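Switching to a standing order for coffee

March 8, 2022

I have been buying coffee the same way since I moved to Skotby, which is to say badly. I would run out, notice at six in the morning, and then drink supermarket instant for two days until I got to the shops. In June last year I signed up for a standing order with Nnaji, a small roaster on the other side of the harbour, and I said I would write up how it went once I'd had a fair run at it.

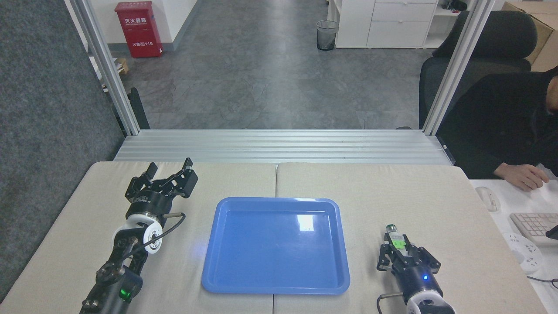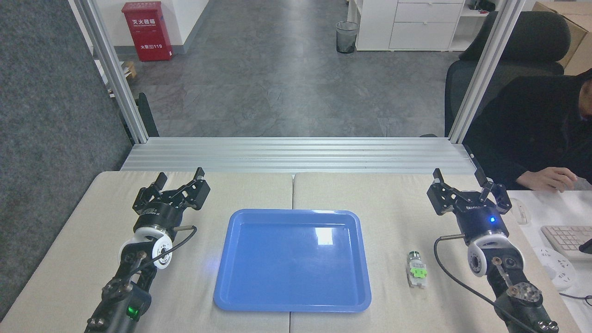 Pale tables, both times.

The order is simple. I get two bags every fortnight, whole beans, posted on the day they are roasted. You can pick the blend or let them choose. I let them choose for the first few deliveries and got a washed Ethiopian that I liked and a dark blend that I didn't. After that I set it to the house blend, called Plosier, and left it alone.

Plosier is a medium roast. On the bag it says stewed plum and malt. I get the malt. It makes a decent flat white and a slightly dull plunger coffee, and as I drink mostly flat whites on weekends and mostly plunger during the week, I come out even. My partner thinks it is too sour. I have tried grinding finer and it helped a bit, but we have agreed to differ.

Storage was the first thing I had to sort out. I used to keep beans in the freezer because my mum did. The card that came with the first delivery said to leave them in the bag, squeeze the air out and put them in a cupboard away from the oven. I did one bag each way and couldn't pick the difference in a plunger. In espresso the frozen ones ran faster and I had to change the grinder setting. The cupboard won, mainly for being closer to the kettle.

The grinder is a Rovidura hand grinder, second-hand. It came without the little brush and with a previous owner's decaf still in the burrs. It takes me a bit over a minute to grind for two cups, longer for espresso, and it is noisy enough that I do it in the laundry if anyone is asleep. I have looked at electric ones. The one I would want costs $653, and I can't get past that number while the hand one still works. I did replace the handle knob, which had cracked. The new one is a drawer knob from the hardware store and it fits better than the original did.

Now the money. I kept the receipts from the start, so these are real totals. The standing order has cost me $944 including postage. Before that I was spending less on beans but a lot more at the café near the station, and I had never added that part up. I went back through my bank statements for one ordinary month and found $138 on takeaway coffee alone, not counting the banana bread. I still buy one now and then, usually when I have missed a train and have time to kill.

So it has paid for itself, provided you count the café money. If you only ever drank at home and bought beans on special, it would not. I would put the quality as better than the supermarket and level with the market stall, and the market stall doesn't deliver.

A few complaints. Postage went up partway through and the email telling me about it arrived after the charge did. Pausing the order is easy but un-pausing it resets your grind preference to "filter", so I once got two bags of pre-ground that I had to give away. I wrote to them and they sent a replacement bag without arguing, but the setting still does it. If you pause, check it before you restart. The bags are also meant to be recyclable, though our council won't take soft plastics in the yellow bin, and I have a growing pile of them under the sink.

The timing has been good otherwise. One delivery was late, over Christmas, and I had kept a spare bag for that week anyway. They turn up in the letterbox, which only just fits them. When it rains the postie puts them on the step under the chair, so I have learned to look there before assuming they have gone missing.

I am going to keep it going through winter. I might drop back to one bag when my partner starts the new job, as there will be a machine at the office and I don't get through a full bag by myself before it goes stale. I also want to try the same beans in the stovetop pot, once I find a new rubber seal in the right size. The old one has gone hard and leaks down the side onto the burner.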